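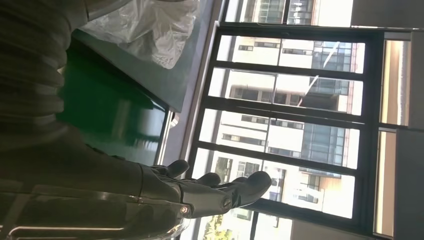
Arm and open hand beside the window, Clomanville site visit.

Visit report: Humum, Clomanville
Prepared by Tove Frandsen for the Vusbridge equipment group, 31/12/2025

Purpose: to collect figures for the handling line in next year's capital plan. Attending from Vusbridge were Mikkel Ladefoged (maintenance) and myself. Halfdan Bach hosted and answered most questions. Bergþóra Riis joined for the pricing discussion.

The hand is sold separately from the arm. Humum quotes them on two lines, with separate warranties and separate lead times, and our draft budget carries them as one item. That needs to be split before March. Lead time on the arm is 30 working days from deposit. The hand takes 95, so it sets the schedule.

Finger wear was Mikkel's main concern. Bach's service log for the unit shows 1,432 operating hours and two finger replacements, both done on site. Fingers can be swapped one at a time. The wrist goes back to the supplier as a sealed assembly, and we would have no cover during that period unless a spare is bought with the first order. Riis will price the spare both ways — with the order, and as a later purchase.

Floor space is less of a problem than we assumed. The controller cabinet is 53 cm wide and fits under our existing benches. Power is single phase. Compressed air is not required, so the airline extension can come out of the estimate.

Training is two days at Clomanville for up to four people, travel not included. Skarphéðinn Hedegaard at Zoëga has offered the same course at our site, but his quote excludes the safety assessment and cannot be compared until that is added.

Open items:
Written quote for spare wrist (Riis)
Revised Zoëga quote including safety assessment (Hedegaard)
Bench load check, bays two and three (Ladefoged)
Split of arm and hand in draft budget (Frandsen)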